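Home-built hand grippers keep losing the cloth when folding shirts – pads, spring or me?

Asked by Radka Atanasov

Hi all, long-time reader and first-time poster, so forgive the length. My uncle Vasilis and I have been building a pair of hand-held grippers at home, the sort you squeeze by the handle, with two finger pads on top and a pair of sensors in the face. The plan is to record ourselves folding the washing and eventually hand the job over to a small arm we've nearly finished in the garage. We call the whole thing Ditia, after a cat.

Thick things are no trouble. Towels, trackie daks, all fine. Thin tees are driving us up the wall. I pinch the hem, lift, and by the time the second gripper comes in for the other end the first one has let the fabric creep out the side.

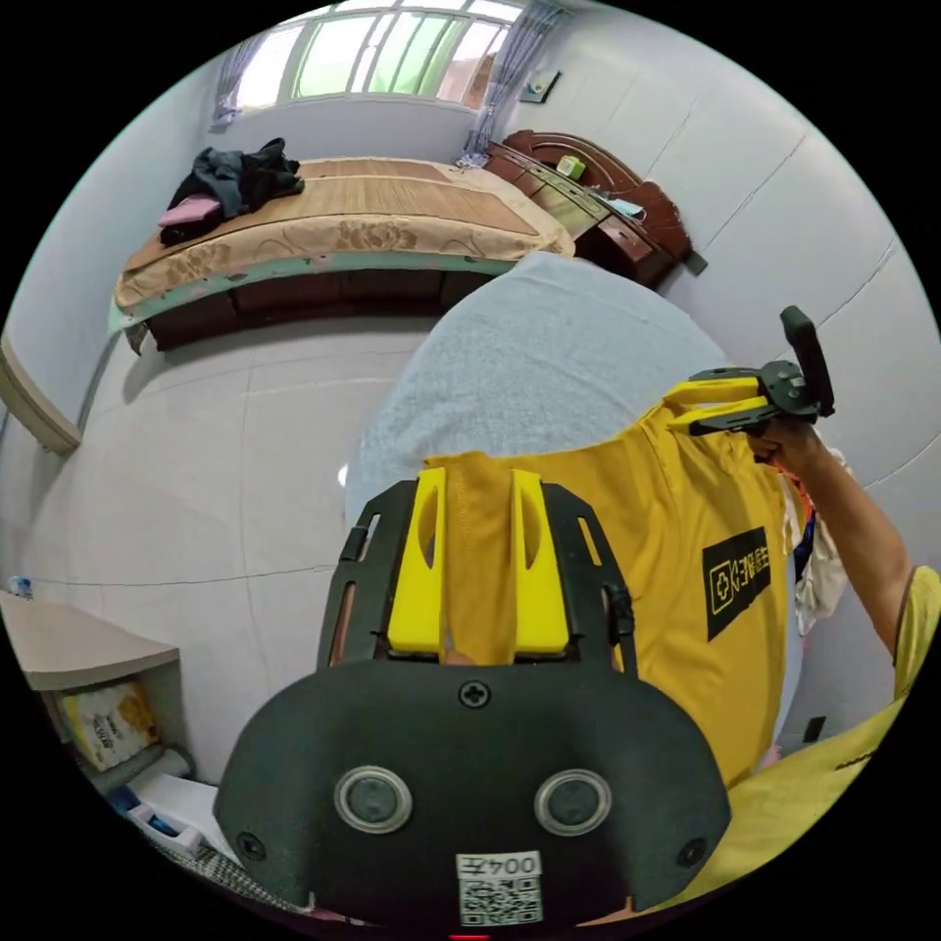

The pads are printed in a flexible filament at 20 per cent infill, and we went with the shape everyone seems to use. I did wonder whether the oval hole through each yellow pad is part of the trouble, as it takes away a fair bit of surface right where you'd want to be holding a folded bit of T-shirt. Then again, without the hole they don't flex at all (we tried a solid set in January and they were hopeless). The return spring came out of a box of odds and ends, so I can't tell you its rating, sorry.

Things we've had a go at: wiping the pads down with metho, a strip of rubber glove glued on (peeled off by lunch), and squeezing harder, which only gave me a sore thumb. Out of 74 lifts on Sunday I got 16 that I'd be happy to keep.

Has anyone sorted this without buying proper pads? Vasilis is keen on the ones Flernow sells but the postage to us is a shocker.

Answer from Rainer Teuber (accepted)

G'day Radka, lovely project, and you're closer than you think. I don't reckon the hole is your culprit. Mine have the same cut-out and they hold a hanky.

Have a look at whether the two pads meet flat when they're closed on nothing. Mine touched at the tips and left a gap lower down you could slide a bit of cardboard into, so any thin cloth that sat low was barely being held. Close them on a strip of baking paper and tug it from the top, the middle and the bottom. If it slides easily in one spot, shim behind that pad until it doesn't. I used slivers cut from an ice cream lid.

After that, do something about the surface. Glue won't stick to flexible filament for long, as you found out. Print shallow ridges into the pad face, running across the direction of pull, or stretch a band cut from a bike tube around the whole finger so it holds itself on. The bike tube looks awful – works a treat though.

The other half of it is how you come at the cloth. 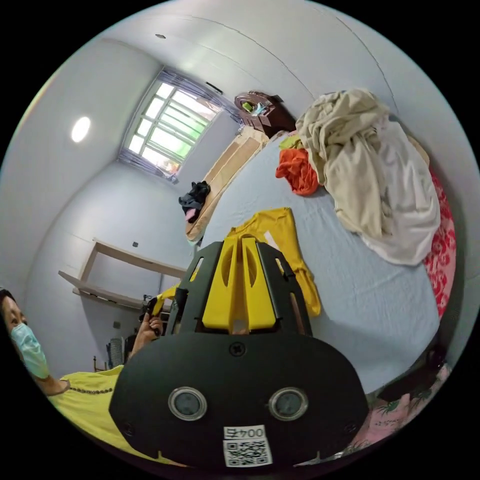

When a shirt is lying flat, don't try to pinch a single layer from straight above. Come in low and let the bottom pad slide under the hem a little way before you squeeze, so you have a decent bite of fabric well down between the fingers. It feels slow for the first dozen or so and then your wrist just does it. And keep the first gripper still while the second one comes in. I used to pull away without noticing, and all that tension went straight to the weaker grip.

Leave the spring till last. A stiffer one tires your hand out and your folding gets sloppy.

Answer from Ksawery Gajewski

Had this. Changed the filament to a softer one and it went away. Can't remember which, sorry. Might have been Vukčević, the grey spool.

Answer from Áine Mac an tSaoi

Agree with Rainer on the baking paper test, that's a good one and I'm pinching it (pun not intended, but I'll take it). I'd only add that the garment itself matters more than you'd expect. We practise on the bed at our place too, and I start everyone on something with a bit of body to it, a jacket or a heavy long sleeve, and only move on to tees after 11 clean lifts in a row.
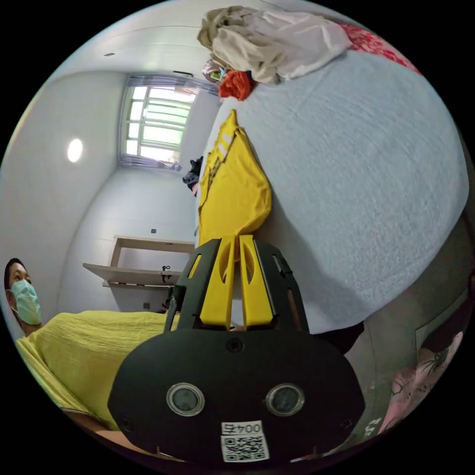 Gripper beside the bed, with a yellow garment laid across the blanket.

Also check that your finger frame isn't spreading under load. Ours was, by a hair, and we'd blamed the pads for weeks. Squeeze it while someone else watches the arms from the side. If they bow outwards, reprint them with thicker walls before you touch anything else. There's a good thread about it on the Darell forum if you can put up with the search function over there.

Comment from Radka Atanasov: Baking paper slid straight out at the bottom on both grippers! Off to find an ice cream lid. Thanks heaps, Rainer.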